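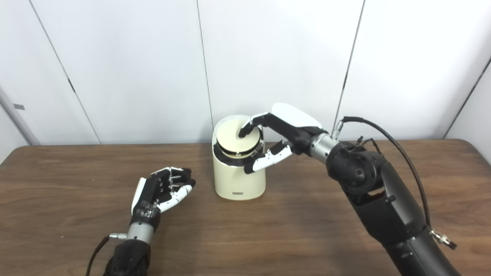

Re: [kitchen-counter] Small lidded bins – worth the money?

Posted Monday, 7:40 pm
4 min read · 26 replies · 3 shares

> I've had the Flasel countertop bin for nearly a month now and I can't say enough good things. The slanted top means you can see what you're aiming at, the lid closes by itself, and there is NO smell. None. I've thrown out my old flip-top and ordered a second one for the bathroom. They say the latch is good for 800 openings between cleanings. If you are still scraping plates into a bowl by the sink, do yourself a favor and get one of these.

I'm glad you like it, and I don't want to spoil anybody's new bin. But I've read a few of these posts now, and I have some doubts that I'd like to see answered before more people on the list order one.

First, the 800 openings. Where does that number come from? I looked through the leaflet that came with my sister's and it isn't in there. It's on the Dorkthorpe store page, under the photos, with no word on what happens at 801. A latch on a kitchen bin doesn't die of being opened. It dies of coffee grounds. I had a Hotov with the same kind of little tab on the front edge of the lid, and it worked fine until something sticky got in behind it. After that it closed when it felt like it. I cleaned it with a toothpick, then with a toothpick and hot water, then I took to leaving the lid up, and at that point I owned an expensive open bucket.

Second, the slanted top. I'll give you that it looks nice. A high back and a low front does make it easier to see in, and if you keep the thing against a wall it may save you a few splatters. You pay for it in volume, though. The low front is your real fill line. Go past it and the lid sits on the peelings and won't shut. So when the box gives you a capacity, ask whether they measured to the front or to the back. I asked Dorkthorpe and got a very friendly reply about delivery times.

Third, smell. You've had it less than a month, in cool weather. Write to us again in August. A lid holds smell in, it doesn't get rid of it, and every time you lift it you get the whole lot in the face. What keeps a small bin from smelling is emptying it every night and washing it, and you can do that with any bin, including the bowl by the sink that you're so hard on.

My other gripe is the shiny black trim a lot of these have around the lid. It shows every fingerprint and every dried drip. The cream plastic isn't much better – mine went the color of weak tea on the side near the stove. If you cook with turmeric, forget it.

What I use now is the plain Asamoah tub, the one with the loose lid. It has no latch and no trim. The lid lifts off and goes in the dishwater with everything else. It does look like something from a school cafeteria, and my husband hides it when we have company. It was also a good deal cheaper.

If anyone has had a Flasel for more than a year, I'd like to hear three things from you. Does the lid still close all the way? Can you get a sponge into the groove where the lid meets the rim? And does the base slide when you push the lid down with one wet finger? The Hotov used to creep backward across the table until it hit the wall.

I might be wrong. I was wrong about the salad spinner, as several of you like to remind me. But I'd wait on that second one for the bathroom – cotton balls and dental floss don't need a latch.

Viewed 1352 times · 200 people follow this list

Related messages
- Getting turmeric out of plastic (does anything work?)
- Asamoah tub: where to find spare lids
- Hotov flip lid stuck half open
- Compost pail under the sink or on the counter
- Salad spinners, again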